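Lirwood Neighborhood Association
Minutes of the General Meeting, Dec 21, 2022

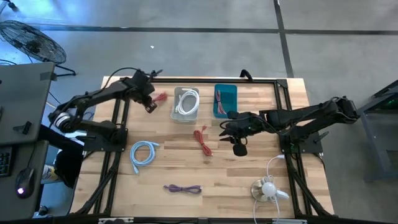
Butcher-block tabletop with a short red cable, frayed at one end.

The chair called the meeting to order in the Clirthorpe Street hall. A quorum was present. Minutes of the previous meeting were approved with one correction: the drain that backed up is on Wenell Avenue, not Wenell Court.

Money
Balance carried forward after the fall mailing is $300. Dues have been received from 132 households. The secretary will send one reminder to those still unpaid and then drop them from the newsletter list, as the bylaws say.

Street parking on Wenell Avenue
Residents at the north end again asked for permit parking. The city has answered our letter and wants signatures from both sides of the block before it will do a study. Members on the south end spoke against permits because of the cost for visitors. After a long discussion it was agreed to collect signatures for the study only – this does not commit anyone to permits. Motion passed, 2 opposed.

Snow
Reminder that sidewalks are to be cleared by the owner or renter, including the corner ramps. The ramp at Clirthorpe and Wenell was blocked by plowed snow for most of last week. The vice chair has reported it to the city and has a request on file. Anyone able to shovel for a neighbor can put their address on the sheet by the door. Six addresses are on it so far and more are needed east of the creek.

Hamdy Park
The new swings are on order. The city parks office has not given a delivery date and would only say before June. The old frame stays up until then with the seats taken off. A member asked that the bench by the water fountain be fixed at the same time, as one slat is missing. To be added to the list.

The dog waste bags are running out faster than they are refilled. No action.

Summer block party
Same weekend in June as last year if the street closing is granted. The application has to be in early – last year it was late and we lost the lower block. Food trucks were discussed. Most present preferred a potluck. Tabled to the next meeting.

Other business
Porch lights: several packages have gone missing on the lower block. Members are asked to leave lights on overnight.

A member asked whether minutes could be posted sooner. The secretary will try.

Next meeting
Same hall, same time, date to be posted on the board outside. Meeting adjourned.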